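How do I get a comment into a public consultation on a draft law?

Posted by Romana Čierny

I've just found out that our ministry of justice is taking public comments on a draft law about how judges get promoted, and I am so excited that regular people can send something in! The draft is 496 pages with the annexes, the window closes on Saturday, and I have never done this before. Do I need to be a lawyer? Does it have to cover the whole thing? I really only care about one part – who sits on the panel that picks the court presidents.

Nélida Orellana

Welcome to the club, this is my favorite kind of homework! No, you don't have to be a lawyer, and please don't try to cover the whole draft. Pick your one part and stick with it. I've sent in seven of these over the years and the one that got a proper written reply was the shortest, a page and a half on a single article.

Put the article number in your first line. Then say what the text does now, what you'd change, and give your own wording for it, even if it sounds clumsy (the drafters will fix the style, believe me). Read the explanatory memo before the draft itself, too. Ours was 15 pages and saved me a whole weekend of digging.

Check the closing hour as well as the day. Mine closed at 5 p.m. and I'd been counting on midnight – I hit send with my coat still on!

Harsh Rathore

just use the web form, email goes to a general inbox and you wont get a receipt number. mine took 5 tries to upload, pdf only

Yogesh Rathore

Great answer from Nélida. One thing to add: look at whether comments get published with your name. On our portal they do unless you tick the box on the second page, and it's easy to miss. Also, if your group wants to sign on, send one joint comment and list everybody at the bottom. And do go back and read the summary report when it comes out! I got ours in February and it was fascinating to see which points made it into the new text. 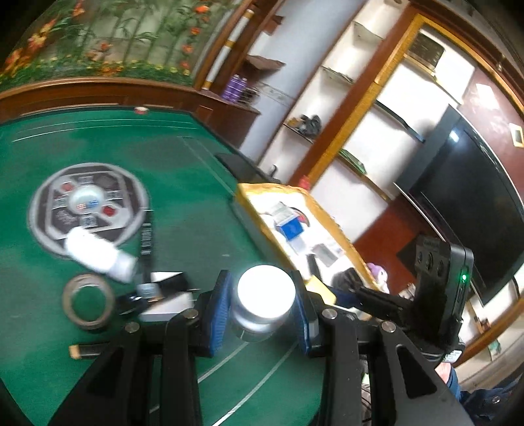 Small jar with a white lid, green felt tabletop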